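23 May 2026

# Our rules for the folding table

In January I promised to write down the rules we use at the folding table in Plenden. I wrote them, then I rewrote them, and now there is a version I am not ashamed of. The first draft had 27 rules and people read maybe the first five. The present one has 12, and it fits on one sheet.

I should say that I am not a standards person. I worked before in a laundry business in Grikbridge, where every rule came from a small accident. I think good rules for robots are made in the same way, only one must write them before everybody forgets what the accident was.

The rule I defend the most is about the start position. A garment must be flat, with both sleeves open and away from the body, before we begin to count a trial. For a long time we wrote only "shirt on table", and each of us understood it differently. One colleague was pulling every crease out by hand, another was dropping the shirt and pressing the button. Then we compared the results and argued for two weeks about nothing.

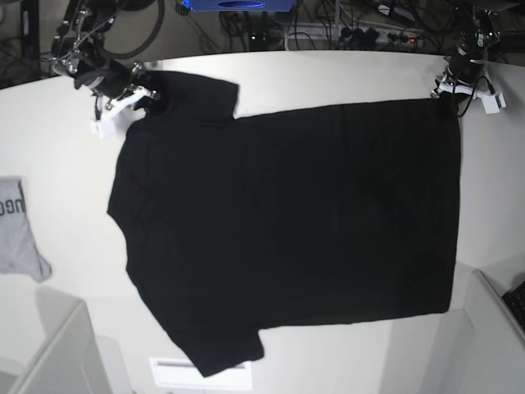

So now the sheet says that small creases are allowed and a folded sleeve is not. It says also that the direction of the shirt is free, but it must be written in the log: neck left, neck right, neck near, neck far. I wanted to fix one direction for all trials. Gough, our sister lab, asked us to leave it free, and after some grumbling I agree with them. At home no one puts a T-shirt on the table always with the neck to the same side.

The second rule I like is about grip points. The operator writes which two points were held at the first lift, with words from a short list: shoulder, sleeve, side, hem corner. Free text is forbidden. We had 97 old log entries with free text, and in 55 of them I could not understand what was held. "Top" is not a place on a shirt that lies on its side!

The rule about cables makes people tired, I know it. Before each session, one person moves both arms slowly through the full reach and looks at the cables at the wrists. If a cable touches the cloth or pulls tight, we stop and tie it again. This takes more than 12 seconds, but it is much less time than changing a connector.

There is also a rule about hands. When the arms have power, hands stay off the table, also when a sleeve "only needs a little help". If you want to help the sleeve, you press stop, you fix it, and the trial is marked as assisted. I broke this rule myself in the first week, and my name is in the log for it – as it should be.

What is still missing is a good rule for dark clothes. Black cotton hides its creases from me, so I am not sure how two people can agree that it is flat enough. Notaven, the checklist tool we use, lets us add a second reviewer for one line, and I will try this for black garments only. If you have a better method, please write to me. I will put the new sheet here when it has survived a month of use.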